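Sorting day at the Westeck store - quick update

Short one this month, the print deadline crept up again. November 2023 and we are still not done with the bins. Getting there though.

For anyone who missed the last meeting: everything that came over from the old Hondov building got tipped into whatever would hold it. Tools in with toys, toys in with kitchen stuff, one glove, no lids for anything. The plan is one bin per kind of thing, labels on the short end, nothing stacked over shoulder height. Simple enough. It has taken 6 evenings so far and the back row is untouched.

What goes where, again. Small hard plastic things go in the open gray metal bins, spread out in one layer if there's room so you can see what you've got. Cloth goes upstairs. Anything with a cord goes on the shelf by the sink until it has been tested. Paper, manuals, old catalogs - box under the stairs, we will look at those in the new year. There is a catalog from 1898 in there somewhere, please don't put coffee on it.

Glass we can't take. Same with paint. The Skotville depot takes both but check thier hours before you drive out, they changed them in the fall and the sign on the gate is still the old one.

Labels: thick marker, capital letters, say what it is. "Misc" is not a label. We found 61 boxes marked misc and they are all getting opened.
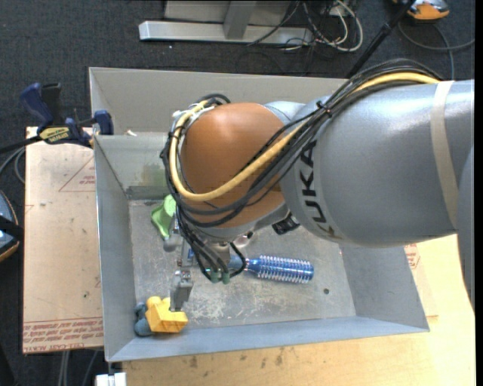 Salgado wrote in to ask whether the yellow things and the green things should be kept apart, as the Skotville people do it, or whether going by size is fine. Size is fine. Color looks nice for a week and then no one keeps it up.

Also the bins themselves. Don't drag them over the new floor, lift them, two people if its full. Put them back open side up with the label facing out. If you find one with a bent rim leave it by the side door and we'll see what can be done.

Next sort is same time as always. Bring gloves and a marker that works. Side door will be open, front one sticks.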